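ok draft two of the novel is DONE so as promised, a thread on how I got through the middle bit. grab a coffee, it's long 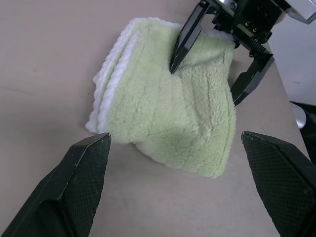

green towel, folded thick

so. background for new people. the book is called Likora, it's about two sisters who inherit a ferry nobody wants to ride, and until May it was in first person. all of it. 300 pages of one sister talking

then Rokeya Akanda read it (my crit partner, saint) and wrote one note in the margin of chapter 3. "why do I never get to be with the other sister?"

closed the laptop. went for a walk. was mad at her till dinner

she was right obviously

so I tried alternating. one chapter Haque, one chapter Brorkberg (yes the sisters use their last names on each other, different dads, it comes up, it's kind of the whole plot)

first problem - they sounded the same. exactly the same. I'd just swapped the "I"

what helped: I wrote a grocery list for each of them. Haque writes brand names and crosses things out. Brorkberg writes "food". after that I could hear her

also wrote the same argument twice, once from each side, no peeking at the first version. neither one is in the book. best two mornings of the whole draft tho

second problem, tense. had drifted into present tense in the ferry chapters without noticing?? like a full 30 pages of it. kept thinking those were the good chapters and couldn't work out why

decided to keep it. on the water = present, on land = past. Mahlet Tekleab (who is editing this thing, lucky me) says it might be too cute and we'll see. her words: "prove it to me by the storm"

so now the storm has a lot riding on it

people keep asking about my routine so here it is, it's not glamorous. up at 5:30, tea, write till the bus. no phone. if I get stuck I type the last paragraph from the day before over again, word for word, and usually something in it bugs me enough to keep going

evenings are for notes only. tried drafting at night in the first round and had to throw out almost all of it, everybody was sighing and looking out of windows

@ whoever asked about character sheets - no. tried it. filled out eye color and favorite food for the ferry cook and then he left in chapter six and never came back

names though, I'm fussy. the town is Plirneseo and it took me longer to get than the plot. said it out loud for a week. my bus driver may have opinions

things I cut from draft one: a prologue. a dream. a second prologue. the cousin. sorry to the cousin, she had a good scene with the lamp oil and I might steal it for somthing else

things that got in: more of the mother. she only had two scenes and Rokeya wanted her in the kitchen doing anything at all, so now she's in the kitchen and she's taken over, she gets the last line of part one

ending is still not right. I know what happens, I don't know who's looking at it when it happens. if you've written two POVs and had to pick one for the last chapter PLEASE tell me how you picked

what I'm reading meanwhile: nothing with a boat in it. strict rule till this is off my desk

Mahlet gets the pages tomorrow and then I'm not alowed to open the file until she writes back. will be back with answers on the querying questions, I saw them, there's a lot

ok bus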